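4.2 Setting out the accessories table

Applies to Veloso concept stores, Prurnerham layout. Complete section 4.1 (floor marking) first.

1. Place the accessories table 120 cm from the front edge of the knitwear wall. Measure from the plinth, not from the rail.

2. Check that the table is level in both directions. Adjust the feet before any stock is put out.

3. Sort scarves, belts and gloves by colour group, following the August range sheet. Lay the lightest group nearest the entrance. 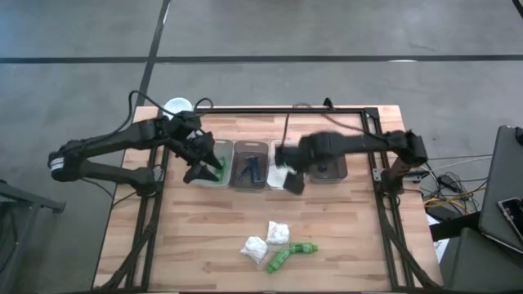

Fig. 4-3. Table with translucent bins across the upper half.

4. Fold scarves to the width of the Pimoleo folding board. Stack no more than five to a pile, with the care label facing down.

5. Roll belts with the buckle on the outside. Belts with a raised buckle go on the wall hooks - see section 4.4.

Note: Price tickets are attached in the stockroom. Tickets written by hand on the shop floor are not accepted at the till.

6. Put small leather goods out last. Leave a gap of two fingers between items so that customers can pick them up without disturbing the row.

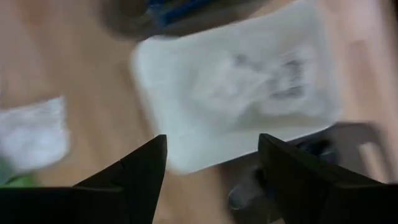
Fig. 4-4. White tray on the tabletop.

7. Aim the Bernenero spotlights at the centre of the table. Tighten the locking ring by hand.

Caution: Spotlights become hot in use. Switch off the track and wait for more than 5 minutes before changing the angle.

Caution: Do not stand on the table or the plinth to reach the track. Use the store steps.

8. Enter the finished layout in the opening log and sign it. Differences from the range sheet are reported to Bernardo Tavares, store layouts, before opening.

Sheet revised 20 Oct 2024. Replaces revision 2.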